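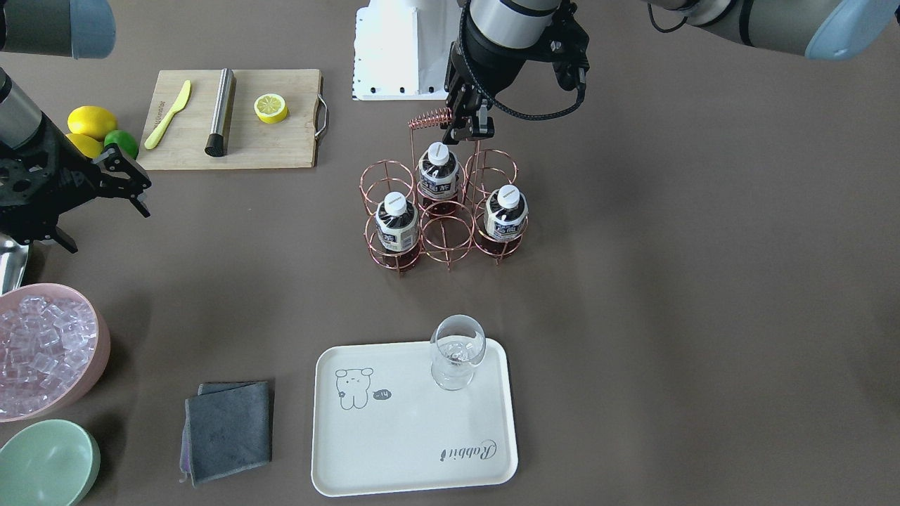
Two arms, one bottle rack, a bear on the tray. The bar bench at Trernik.

**1/** Jun 21, 2021. Right, thread time! We've finally finished rewriting the house rules for the bar bench and I'm far too pleased with them to keep quiet. If you work with arms at a table, please steal whatever you like.

**2/** The old rules were a laminated sheet that came with the room. Half of it was about a mill we no longer have. The new one has 12 rules, all written by people who stand at the table, and it fits on one side of A4 in a font you can read from the other side of the bench.

**3/** Rule 1 is my favourite and it's dull as anything: say it out loud before you move. "Left arm, going to the rack." Whoever else is there answers "clear". If there's no answer, the arm stays where it is. Feels daft for a morning, then you miss it when you visit a lab that doesn't do it.

**4/** Rule 2: left and right mean the ROBOT'S left and right. Always. Even when you're standing opposite it and your whole brain is telling you otherwise. We had three conventions going at once in February and it was a mess — people were writing "left gripper" in the notes and meaning different grippers.

**5/** Rule 3: one arm moves over the tray at a time. The other one can hover, it can hold something, but it doesn't cross the tray's rim until the first one has cleared it. We do have software that's meant to sort this out. The rule stays anyway.

**6/** Rule 4 is glass. Stemmed glasses go on the table last and come off first. Empty until the bottle work has been run slowly at least once. Any chip, however tiny, and it goes in the glass bin, no "it'll do for practice".

**7/** Slow means 70 mm/s at the gripper, by the way. The first draft just said "slowly" and everybody had their own idea of it. Put a number in your rules! It saves so much arguing.

**8/** Rule 5, bottles. Caps on and checked by hand before an arm goes anywhere near them. We use ordinary plastic bottles of tea, which are great for this: they're cheap, they're a bit squashy, and the colour shows up nicely if there's a spill.

**9/** Rule 6: moving the rack is its own job. You don't lift it by the handle halfway through something else "to make a bit of room". If it needs to shift, stop, call it, move it, check what's standing in it, start again. I wrote that one. I was also the reason for it.

**10/** Rule 7 covers the cutting board. No sharp blades on the bench, full stop. Plastic knife only, and fruit gets halved in the kitchen and carried through. I know some groups are happy with real knives behind a screen, and fair play to them, but our table is open on too many sides.

**11/** Ice! Ice gets Rule 8 all to itself. It goes in a bowl, the bowl lives on the table, and there's a cloth within reach of a person. Swap it when it starts swimming. If you find water on the top, that's a stop, same as any other stop.

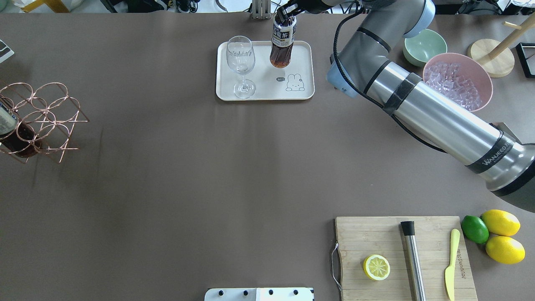 **12/** Rule 9 is about letting go, and it took us longest to word. What we settled on: the gripper doesn't open until the base of the thing is resting on something. With a bottle held by the neck it's so easy to be a hair too high and think you're down. So you wait, you look from the side, you call "down", and then you open.

**13/** We got that wording from the Mekska lot, who do warehouse totes and have never held a wine glass with a robot in their lives. Best advice often comes from people doing something quite different. They swapped it for our Rule 2, so everyone's happy.

**14/** Rule 10: cables. Look at the loop on each arm before the first run and again after lunch. You want slack all the way round the bend, nothing catching and nothing rubbing.

**15/** Rule 11: log the boring runs too. We have 600 written up under the new sheet and most of the entries say "fine". Great! You can't spot an odd one without a pile of fine ones next to it. The Ruvo log template has a single tick box for this and it's the reason people fill it in.

**16/** And Rule 12: anybody can call stop. New starter, visitor, the person who's come in to borrow a screwdriver. You don't have to explain first. We stop, then we talk, and there's no sighing allowed (yes, the sheet says "no sighing").

**17/** What's still missing: a decent rule for handing over between shifts. At the minute it's a chat by the kettle. Dhillon use a card with the state of the bench on it, signed by both people, and we're trying that next week. I'm quite keen, though I can see the card getting lost under the towel.

**18/** Also still arguing about whether patterned trays are allowed. I say yes. Real trays have bears and bunnies and bits of writing on them, and a bench where everything is plain white teaches you very little. The other camp wants plain ones for the first week of any new task. I may lose this one.

**19/** The plan is to get to 2,000 logged runs and then go through the rules again with a red pen. If one has never been used we'll ask whether it should stay. Rule 4 isn't going anywhere though — I'd fight for it.

**20/** If you've got house rules for a shared table, do post them below. I love reading these, especially the oddly specific ones where you can tell something went wrong on a Friday. Handover cards most of all, please, while we're still drawing ours up.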